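Ikier Opens Remote Teaching Service for Two-Armed Snack Counter Robots

STOSSTEAD, February. Ikier today opened its remote teaching service to food counter operators. The service lets a trained operator show a two-armed robot how to pick, place and sort packaged food by driving the arms from a separate station. The recorded motions are then used to train the robot to do the same job on its own.

The service, called Skodon, was developed at the company's workshop in Stosstead together with Triantafyllou, a supplier of counter equipment to cafes and convenience stores. Until now it was open only to the two companies' own staff.

In a Skodon session the operator holds a pair of handheld controls, one for each arm. When the operator's hand moves, the matching arm moves. Closing the hand control closes the gripper. A small camera near the gripper gives the operator a close view of the item, and a second camera covers the whole counter. Both views are saved together with the arm positions, so each recording holds what the operator saw and what the operator did.

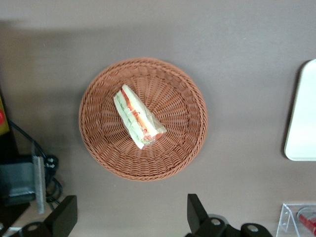

Gripper camera view of a wrapped sandwich in a woven basket, Stosstead workshop.

The first task offered under the service is moving wrapped sandwiches between a basket and a serving tray. Soft film wrap is difficult for a robot because it folds and shines under the lights, and no two packages present the same edge. Operators are taught to approach slowly, close on the bread and leave the loose ends of the wrap alone. They are also asked to change the starting position of the sandwich between recordings.

A standard teaching package consists of 100 accepted recordings of one task. Recordings in which the item is dropped or the arm touches a neighboring product are marked and kept in a separate folder. Customers receive both sets. In trials before the opening, new operators needed a median of 78 minutes of practice before their recordings were accepted.

Teaching is done on a full counter. Drinks, boxed cookies, candy bars and bagged snacks stay out during the session, and the operator has to work between them.
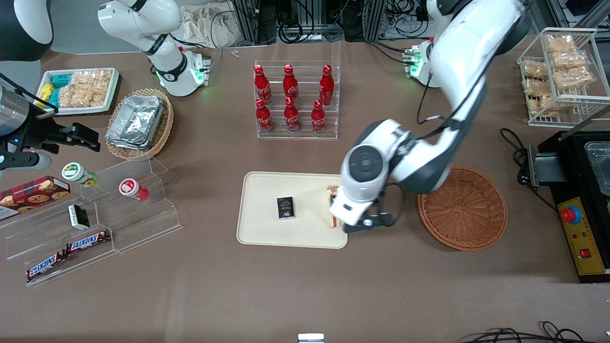
Both arms are live during a recording, even when a task calls for only one of them. The operator is expected to keep the second arm clear of the work and ready for the next step. Ikier found that recordings made with one arm switched off were of little use later, when customers asked for tasks that needed both.

Operators who prefer to work at the counter can also teach by hand. In this mode the arm is made light enough to be guided by the wrist, and the path is stored the same way. Hand teaching is limited to tasks with 7 or fewer stored positions. Longer tasks are taught by remote control.

Sessions can be booked in half-day blocks at the Stosstead workshop. Triantafyllou customers who already own a two-armed counter unit can have it taught on their own premises. The first 75 bookings include a second visit to add recordings after a change of packaging or counter layout.

Booking forms and a list of supported counter units are available from the Ikier sales office in Stosstead and from Triantafyllou dealers.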